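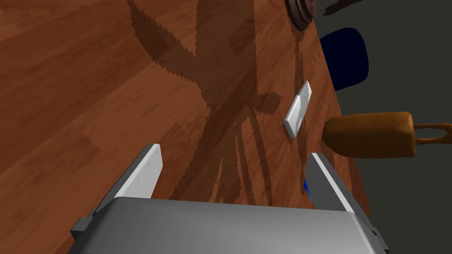

By the Sendside fiction desk - July 2022

THE HESITATION COLUMN

The first run of 2,000 episodes finished at Urnurness before the heating came on. I read the summary in my coat.

The method was simple enough to fit on one page. A simulated robot was given a room, an object and a limit of 300 steps. It had to reach the object, close the gripper and lift. The room was called Plendiva, after the software it was built in, and it came in 16 versions that differed only in the angle of the light. Everything else was held constant. The chairs stayed where they were. The cat on the left table stayed asleep.

Success rates went in the first column of the report and time to grasp in the second. The third was mine. I had added it late, with permission, and labelled it "hesitation". It counted the steps in which the arm was free to move, had a clear path, and did not move.

My supervisor read the first two columns and said the policy was ready to ship to the Hodžić contract. Then she asked what the third one was for. I said I didn't know yet. She initialled the page and left the column in.

The hesitation was not spread evenly. I sorted it by object and found nothing. I sorted it by table and found nothing again. When I sorted it by light angle, four of the versions floated to the top, and in all four the shadow of the arm fell across the thing it had been told to pick up. The small white block was the worst case. It lay just inside the edge of the shadow, where the renderer drew the boundary in steps like a staircase, and the gripper would come down over the table with its fingers open and wait.

I wrote the obvious explanation in the log. The policy reads colour from the wrist view, shadow changes colour, confidence drops, motion stops. I proposed a control: another 2,000 episodes, same rooms, same seeds, shadows switched off.

The control took two nights. Success went up slightly. Time to grasp came down. I scrolled across to the third column expecting zeros.

The hesitation was still there, in the same four versions. It came at the same steps, for the same number of steps. The light no longer threw anything onto the wood, and the arm was stopping at the place where the edge would have been.

I checked the render settings. I checked them again with a second person in the room, who agreed that they were off. We ran one episode slowly, a step at a time, with the arm's target printed beside it.

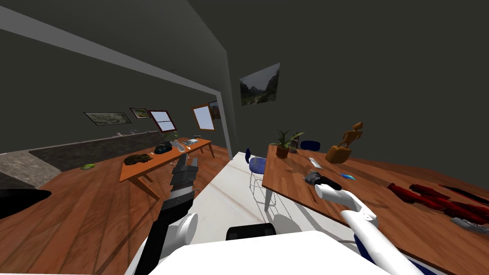 Plendiva, first run. Right gripper over the dark cylinder, left gripper empty.

The second person suggested that the policy had memorized the rooms. That was fair, and it was testable. We moved both tables by the width of a hand and ran the four versions again. The stops moved too. They kept to where the shadow would have fallen after the move, which meant something in the weights was working out the light from its own position, and doing it in a world where we had taken the shadows away.

I drafted a paragraph calling this an unused internal estimate. My supervisor crossed out "unused" and wrote "see me".

In her office she had the two sets of traces open side by side. She had gone past my column to the raw joint values, which I had not done. During the stops the right arm was still, as reported. The left arm, which had no task in any of the episodes, was turning by a very small amount. She had plotted the turn against the angle of the light.

"What's it pointing at?" she said.

I said the left arm wasn't scored.

"I know it isn't scored."

We extended the line from the left gripper out across the room for each version. Then she asked me to book the machine until October, and to add a fourth column, and to leave the heading blank.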